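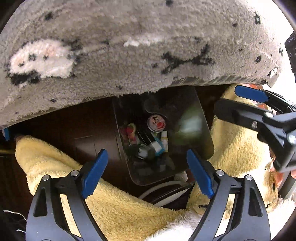
wemholm_attic wrote:
I have been trying to get the den drawers under control for weeks now, and I'd love to hear how the rest of you handle the tiny stuff. I finally bought one of those dark see-through bins with the little half-circle cut into the rim, and it already has a round tin, a bottle with a yellow cap and goodness knows what else in it. Do I add dividers, or just live with the jumble?

pirkusus7 wrote:
Dividers, dear – I cut mine from cereal boxes and they've lasted 11 months so far.

feller424 wrote:
Gently disagree with Pirkusus. I had dividers and spent my evenings sorting into them. One open bin, a good rummage, done.

wemholm_attic wrote:
Oh, I do love a rummage! But the cable always ends up underneath.

pirkusus7 wrote:
Twist tie on the cable, and then please try the cereal boxes anyway.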